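Forum: Property Crime and Loss Prevention
Thread: Writing up a clothing theft report the insurer will accept

skilley_north
Laundry room theft in our building in March. Three coats and two bags of folded clothes taken from the shared dryers. The police report is filed online and I have the number, case ending 1747. The online form gives one text box for property and no way to attach a list. The insurer wants the items on the report itself. Has anyone amended an online report after submission?

dasport77
Yes. File a supplemental, which most departments link from the same page. You enter the original case number and the system appends the text. Keep it to one line per item: type, color, size, maker, year bought, price paid. Do not paste a spreadsheet into the box. The tabs get stripped and the columns run together.

groen_line
Disagree on using the supplemental for this. Ours went to a records queue and sat for three weeks. I called the non-emergency line, read the case number, and a records clerk added the list by email the same afternoon. The claim was already open by then, so the delay mattered.

dasport77
That depends on the department. Many will not take property lists by email. The supplemental leaves a timestamp, and an adjuster can check it.

cosley_b
Whichever route you use, start with a baseline of what you still own. Lay everything out on the bed and photograph it by category. After our break-in I claimed a sweater that was in a drawer the whole time and had to withdraw the line. Corrections after filing get noticed. My order was:

1. Dark clothes and anything folded.

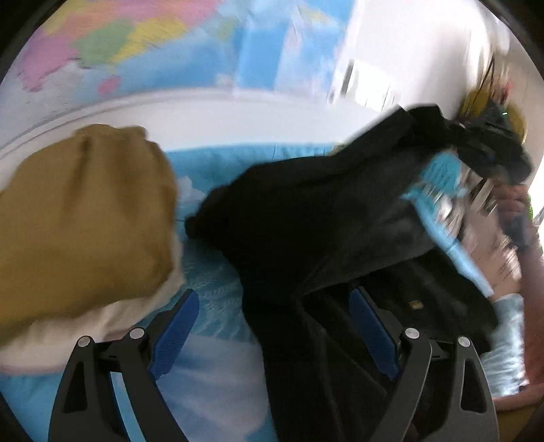 2. Coats and shoes, with the labels turned out.

3. Bags and luggage, opened.

4. Anything stored outside the unit.

groen_line
Photos of what was not stolen prove nothing about what was. The adjuster wants receipts, card statements or an older photo with the item in it.

cosley_b
They are for your own list, to stop you from claiming something you still have. I never sent mine in. 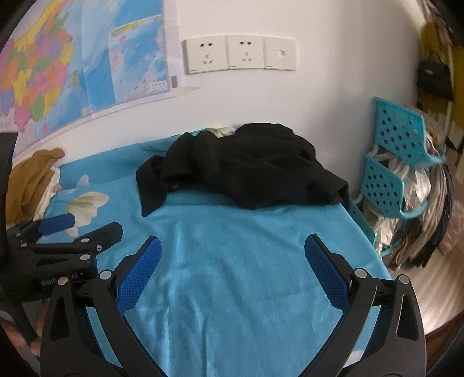 Turquoise sheet, flower print at one side

groen_line
Fine as a worksheet. I would still pull the card statements first.

skilley_north
Card statements cover two of the coats. The third was a gift. Does the report need a value for it?

dasport77
Enter the replacement cost and write "gift" after it. Leaving the value blank got mine sent back. The police figure does not bind the insurer.

groen_line
Agreed on that one. Also ask the building manager in writing to preserve the hallway video. Many systems overwrite on a short cycle, and a phone call leaves no record.

skilley_north
Email sent to the manager. Supplemental submitted at 4:40 p.m., one line per item. The status shows "pending review." I will call records if it does not change.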